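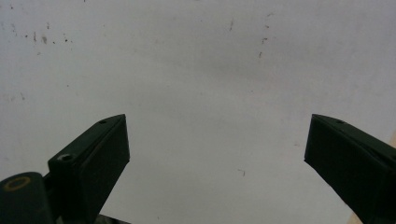 About Stilley

Stilley writes software for robot arms that pick things up and put them down. We work on perception, grasp planning and the tools people use to check both. We do not build arms or grippers. Our customers already have those, and most of them have more than one kind.

The company started in Grasdale, in two rooms over a print shop, and moved to the Mondal building when the second room filled up with test benches. There are 12 of us now. Nine write code, and the rest look after customers, the books and the benches.

What we make

Our main product is Hakero. It takes in the view from a camera mounted at the gripper, works out where the surfaces and objects are, and sends the arm a short plan. When the view changes, the plan is made again. Hakero runs on a computer next to the arm and does not need an internet connection.

A lot of our time goes into plain surfaces. A pale surface with no edges or pattern gives a camera very little to measure against, and small specks and smudges can be mistaken for parts. Hakero keeps a separate estimate of how sure it is about the distance to a surface, and slows the arm when that number drops. The fingers are useful here too. They show up in the view, their shape is known, and we use them to check that the camera has not shifted on its mount.

Hakero also comes with a replay tool. Every run is logged, and you can step through it later with the camera view on one side and the planner's choices on the other. Customers asked for this more than anything else we have shipped. We use it ourselves every day.

How we work

Each change to the planner is run against 92 recorded jobs before it goes near an arm. If it passes, it goes on a bench overnight. New releases come out when they are ready, usually after a Thursday review, and we support each one for 40 months.

We keep release notes in everyday language and list known problems at the top.

Working with us

New customers begin with a trial on their own equipment. Send us a short note with the arm, the gripper, the camera and the parts you handle, and one of our engineers will write back. Visits to the Mondal lab can be arranged in most weeks. Parking is behind the building, off the service road.

Products
Support
Jobs
Contact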